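家居场景衣物操作规范第二版本月起试行

2021年8月20日

家居操作组用了将近半年的衣物操作规范这次做了一次较大的修订,第二版从本月起在Hevia和Gistdale两个场地同时试行。第一版是2月份写的,当时只有桌面任务,沙发、床沿、扶手这类软面都没有写进去。后来任务陆续搬到客厅和卧室,各场地自己补了一些做法,补得不一样,数据合到一起以后问题就出来了:同样叫“整理上衣”,有的场地从摊平开始,有的从揉成一团开始,有的连领口朝哪边都有固定要求。

修订前,我们把两个场地的返工记录对了一遍,一共63条。其中最多的一类是起始状态没有交代清楚,其次是夹爪在布面上拖拽时间过长,再往后是任务说明里的物品名称和现场物品对不上。下面按这几类把改动说一下,全文请到组内文档库查看。

一、起始状态

起始状态分为摊平、半摊、成团、已叠四种,任务单上必须写明是哪一种。“半摊”指衣物大面可辨认但有明显褶皱,过去常被写成“摊平”,以后请分开。一件任务里有多件衣物的,每件单独写。上衣和短裤成套出现时,也按两件处理,不能只写“一套球衣”。

衣物正反面、领口朝向不作统一规定,但同一批任务里要有变化。操作员不要为了顺手,每次都把衣服转到同一个方向再开始。第一版里“图案应朝向操作者”一句已删去。

二、接近与接触

夹爪进入衣物上方之后,先停稳,再下降。接触软面时允许轻触坐垫或扶手,不允许压入。判断标准是面料下方的垫子有没有出现明显凹陷,有就抬起重来,这一条重来不算失败,在备注里记“重触”即可。

双臂任务中,一侧夹爪在工作,另一侧应停在衣物范围以外,指尖不得悬在对方的运动路径上。确实需要两侧同时进入的(例如对折上衣),由左侧先到位,右侧跟进,退出时顺序相反。Gistdale原来的习惯是右侧先进,改过来需要一点时间,试行期内两种都收,但要在任务单上勾选。

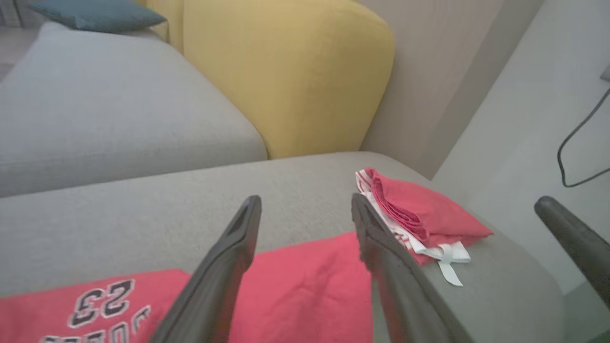 腕部视角:沙发坐垫上是印有23号的红色T恤,右侧夹指挨着一叠红色织物,旁边垂着系成蝴蝶结的白色抽绳。

三、抽绳、系带和松散部件

抽绳是这次新增的一节。带抽绳的衣物,开始前要决定绳子是否属于任务内容。属于任务内容的,写明是系、解还是整理;不属于的,夹爪不应主动去夹绳子。夹取布料时误夹绳头,应当原地松开,不要带着绳子移动衣物,绳子绷直以后受力点会变,叠好的部分也容易散。

绳结按现场情况保留,不要求每次都系成同一个样子。绳头垂到扶手或坐垫外侧的,也不用事先收进去。拉链头、纽扣、吊牌参照本节执行,其中吊牌一律在布置阶段剪掉。

四、软面与周边物品

沙发、床垫上的靠枕和抱枕属于场景的一部分,可以移动位置,但每次移动之后要重新拍一张场地照片。散放的线缆应离开两臂的工作范围;固定在墙面上的线可以不动,但要在场地图上标出来。玻璃和其他反光表面靠近工作区时,布置人员需要在腕部相机里看一遍,确认反光没有落在衣物上。

夹指外侧也要留意。操作员往往只盯着指尖,忘了夹指有一定厚度,从扶手边上绕过去时容易蹭到。规范要求夹指侧面与硬质家具之间留出40毫米以上,软面不受此限。

五、任务名称和标注

任务名称统一写成“动作+物品+位置”,例如“叠放短裤,扶手”。颜色可写可不写,写的话用常见颜色词,珊瑚红、橘红之类都归到“红”,除非同一画面里有两件相近颜色的衣物需要区分。衣物上的号码和文字不写进任务名称,需要时放在备注里。看不清的文字不要猜,写“有字”就可以。

标注人员遇到遮挡,以能看到的部分为准。夹指挡住衣物中段时,两侧仍按同一件标注;衣物叠在一起、分不清是几件时,标“不确定”,交复核,不要自行拆分。

六、速度与休息

软面任务的末端速度上限定为桌面任务的70%。这个数在Balaskas小组试过一段时间,操作员反映偏慢,但返工明显少了,先照此执行。新操作员的前两次任务由熟练操作员在旁边看着做,看的人手边要有急停按钮,不能同时照看两个工位。

连续操作时间仍按原规定,每段约40分钟后休息。休息时两臂回到待机位,夹爪张开,不得夹着衣物停放。

试行安排

试行期间,旧任务单还可以用,但起始状态一栏必须补填,没有填的,数据暂不入库。Tosstead场地的客厅还在布置,等家具到齐后再加入,届时沿用第二版,不另写细则。

对条款有意见的,请在文档库对应段落后直接留言,写清楚任务编号和遇到的情况。目前收到意见最多的是第二节的进入顺序和第五节的颜色写法,这两处下次例会上会先讨论。已经打印张贴在工位上的第一版,请各场地自行取下。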